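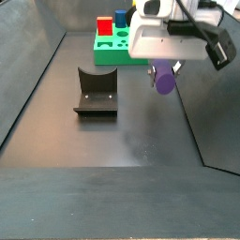 A green shape-sorter block in a gray-walled bin.

Sitance is a skincare and soap brand founded by Yvonne Blackburn, a former pharmacy technician. The company makes bar cleansers, facial oils, balms and a small group of hand products. It is based in the town of Sowerby, where all of its bars are poured and cut. Its best-known product is the Hilov bar, an unscented cleanser for dry skin.

History

Blackburn began making soap at home after leaving her pharmacy job. Her first bars were sold at a weekend market and carried handwritten labels without a brand name. The name Sitance was adopted when she rented her first workroom, a former bakery with a stone floor and one sink. The first order under the new name was for 122 bars, bought by a guest house outside Sowerby.

The company moved to a larger building three years later. Blackburn kept the original recipe for the Hilov bar but replaced palm oil with a mix of shea butter and rapeseed oil. Some early customers complained that the new bar was softer and wore down faster in the shower. The curing time was lengthened in response, and the recipe has stayed the same through later changes in packaging.

Products

The range has 17 products. Most are sold in two sizes.

The Hilov bar contains olive oil, shea butter, rapeseed oil and ground oats. It is made by the cold process, in which oils and lye are mixed at a low temperature and left to set in a mold. The bars are then cut and cured on open racks. A facial oil with the same name was added later. It contains squalane and jojoba oil and is sold in a brown glass bottle with a dropper.

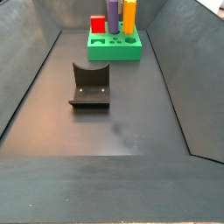
The Venum line is a separate group of products for oily skin. It includes a clay mask, a gel cleanser and a toner with witch hazel. The gel cleanser was withdrawn one June after the pumps on a batch of bottles leaked, and came back with a screw cap. The clay mask is sold as a dry powder and mixed with water before use.

Hand products were the last to be added. They consist of a balm in a tin, a cream in a tube and a liquid soap sold mainly to restaurants.

Ingredients and packaging

Sitance does not use added fragrance in the Hilov products. The Venum toner and the hand cream are scented with lavender oil, and the label says so on the front. Bars are wrapped in plain paper with a printed band. Tins and glass bottles can be returned to the Sowerby shop, where customers receive a small credit toward their next purchase.

Sales

The brand is sold through its own shop, by mail order and in 20 independent stores. It has no department store counters. Blackburn remains the owner and approves each new recipe.

See also: Cold process soap; Shea butter; Facial oil

Last updated: 19th November

Contact | Copyright | Back to top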